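Bedding and Linens at the Foddale Guest Rooms

Welcome, and thank you for stopping by! We have been putting the rooms back together since May, one bed at a time – so come on in and have a look around.

Green was my pick for the sheets, after far too many evenings with the Utby swatches spread out on my knees (there were 37 of them!).
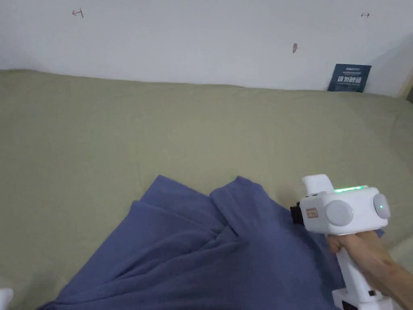
I do love a soft olive with blue, and I always have. The walls will get their fresh coat of white once all six beds are done.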